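News | Projects | Events | Contact

Teaching the arm by hand

We've finally got going with hand-guided picking at Dosix, and it's been great fun! One person steers the arm from the Mikaveck controls, it copies each move, and the whole run is saved for training. We want 300 runs by the end of the month, all of them picking from a paper bag.
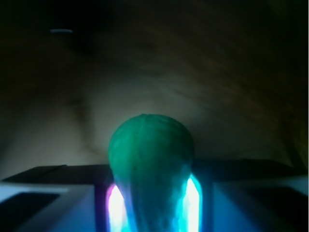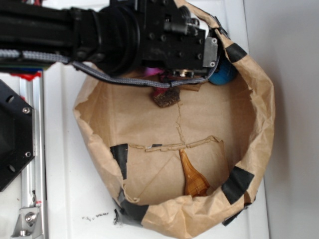
Do I need to know any code to have a go at steering?
None at all. You get a short practice first, then you're on the controls.

12 shares | 2 comments

Fallahi fan: Can we bring our own objects?

Zallodska reader: Had a go in February and loved it, my wrist less so!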